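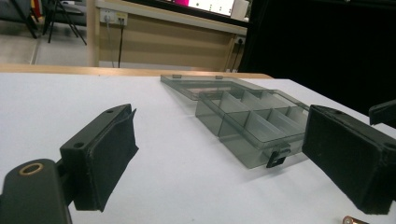

4.2 Small parts and the people who sort them

When we first asked the packers at the Brondavdale site which of their tasks they would gladly hand over to a machine, we rather expected to hear about the heavy lifting, and a good many of them did begin there. What they came back to again and again, though, over tea and at the end of long interviews, was the small stuff: the filling, checking and closing of parts boxes that go out with every repair order from Boateng. A box of this sort, with its tinted see-through plastic, its thin dividing walls and a single black latch at the front, looks like the simplest thing in the world to deal with (Figure 7). The packers see it rather differently. A lid has to be opened far enough to lie back by itself, the compartments have to be reached without catching a sleeve on the dividers, and smoky plastic is a tiresome thing to look into under bright lamps. Several of our older participants told us they had stopped looking altogether and went by touch, and they were quietly proud of it.

It was this skill by touch that the Domamo trial put under strain, and we would like to dwell on it a little, as it is easily missed in the figures the company keeps. Under the old arrangement a packer took a box through from start to finish. Under the new one, the gripper handles the box and the packer prepares the parts beforehand and looks over the result afterwards. The site logged 3509 boxes during the trial, of which 1206 were passed back to a person at some stage, most often over the latch. On paper the packers were doing less. In the interviews they described the day as more tiring, as they were now waiting, watching and stepping in, and a good deal of the pleasant rhythm of the work had gone with the change. One woman compared it to being a passenger in her own car, a phrase that her colleagues took up and were still using when we visited again in June.
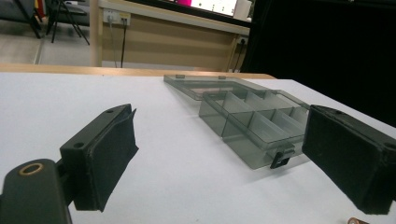

Brondavdale, February 11, 2025

Figure 7. Compartment box with the lid open, between the two padded fingers of the gripper.

We do not wish to paint too gloomy a picture, for there were real gains and the packers were generous in naming them. Sore thumbs came up in nearly every early interview and hardly at all in the later ones. Two participants with stiff hands, who had been thinking of leaving, were glad to stay on. There was also a lively and quite unplanned trade in advice between the packing room and the Plurnent engineers, who had at first set up the task from drawings alone. It was the packers who suggested turning the box at an angle before reaching for the latch, just as they did themselves, and who asked for softer pads on the fingers. This advice was given freely, in passing, and appears in none of the project's written records, so that the people who offered it had no share in the credit. We return to this point in Section 5, where we look at how such knowledge might be recorded and paid for.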